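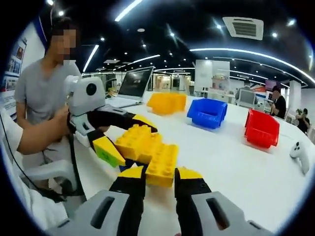

Figure 4.1 Yellow bricks held between the fingers of one hand-held gripper, with a second gripper open below them.

Chapter 4
Comparing Hand-Held Grippers

A gripper that works well in one task may do poorly in the next. This chapter sets out a way to compare two or more grippers so that the results can be trusted. The examples come from sorting trials at Gremstead, where toy bricks were picked from a table and placed in parts bins. The full set holds 2,613 attempts, of which 911 involved passing a brick from one gripper to another.

Before any comparison, decide what will stay fixed. The bins should keep their order and their distance from the operator. Bricks should come from the same batch. A change in table surface matters more than most students expect — a glossy top lets a brick slide before the fingers close.

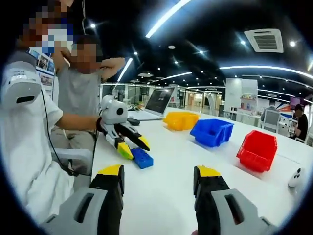 The next choice is what to record. Success or failure is the simplest measure, but it hides a good deal. A brick gripped at one corner and a brick gripped squarely both count as picked up, yet they behave differently on the way to the bin. We therefore add grip angle and closing time to each record. Section 4.3 shows how 57 trials with the Ikik fingertip were scored in this way.

Operators also differ. Some close the fingers early and push; others wait. Rotate operators between grippers, and note who held which one.

Related chapters
Chapter 3: Fingertip Shape and Friction
Chapter 5: The Benavides Controller
Chapter 9: Camera Placement at Tollwood

© Gremstead Technical Press | Contact | Back to top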